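Open Day at Vunby, August 2019

I had been meaning to get out to the Vunby works for years, and every year something got in the way, so when the flyer came through the door in April I put it on the fridge and told everybody in the house that this time I was going whether they came along or not. (They came along. There was a promise of doughnuts.)

The place is easy to miss. You turn off the Stendow road just past the feed store, go over the little bridge, and there it is behind a row of poplars, a long low brick building that used to be a cannery. Parking was in the field next door, and it was already filling up when we got there shortly after the gates opened at 9. They had more than 200 visitors that day, according to the woman at the welcome table, and I can well believe it, judging by the line for coffee.

Vunby makes parts and kits for small conveyors, sorting tables and other light machinery, the kind of thing you'd find in a bakery or a seed packing shed. I didn't know that before I went. I had always assumed it was something to do with boats! They also make teaching kits under the name Plorken, which go out to schools, and that was the part I most wanted to see, having once spent a whole winter trying to build a working clock from a box of odds and ends with my youngest.

The tour went around in small groups and took the better part of the morning. We started in the saw room, where long lengths of aluminum are cut down to size. It smells of warm metal and oil in there and you have to wear the ear muffs, so most of what our guide said went right past me, but I liked watching the offcuts slide down the chute. From there we went through to molding, where it was terribly hot, and where a big bin of brightly colored plastic pellets stood by the door. The children were each allowed to take a handful home in a paper bag. I am still finding them in the car.

After that came the storeroom, and I could have stayed there all day. Shelf after shelf of drawers with neat handwritten labels, nuts and washers and brackets and springs, all of it in order. My own garage has never looked like that and never will. Somebody asked how they keep it so tidy and was told that everything gets put back before lunch, every day, without exception — which is just what my mother used to say about the kitchen.

The assembly room was the last stop before the doughnuts, and it was the one I had been waiting for. 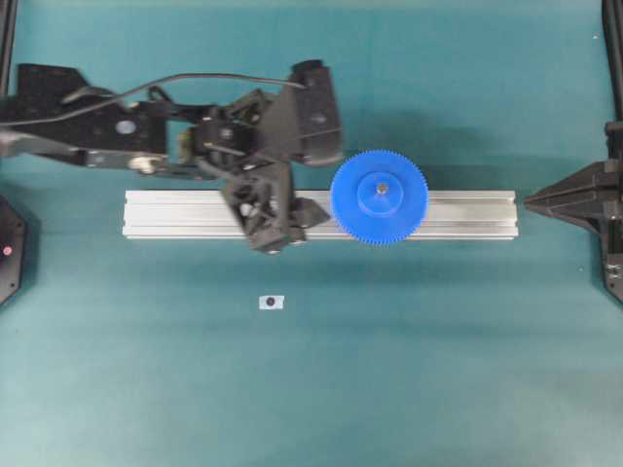 Gears have always been my favorite thing in any box of parts, and I was glad to find that people at Vunby feel the same way about them. Our guide talked happily for a good ten minutes about tooth shapes, and why finer teeth run more quietly, and I followed perhaps half of it. The big blue one sitting on the silver rail was the sort I would have given anything for as a child, with those fine little teeth all the way around and the raised hub in the middle. It's wider than the rail, so it hangs over on both sides. The rail is the grooved kind, and I learned that the grooves are there so you can slide a nut along and bolt things on wherever you please, without drilling. I wish I'd known about that during the winter of the clock.

Next door was a long bench where visitors could put together a small Plorken crank toy, with 3 wheels and a handle, and keep it. My youngest finished well ahead of me. Mine squeaks, but it goes around.

Lunch was in the yard, from the Khan food truck, and the lentil wraps were very good indeed, though you should go early as they had run out of the green sauce by the time we sat down. There was a brass band too, a little loud for my taste, and a raffle we didn't win.

If you're thinking of going next time, entry was free and the crank toys were 2 dollars each. Bring a hat for the parking field, and leave the dog at home, as they aren't allowed past the gate.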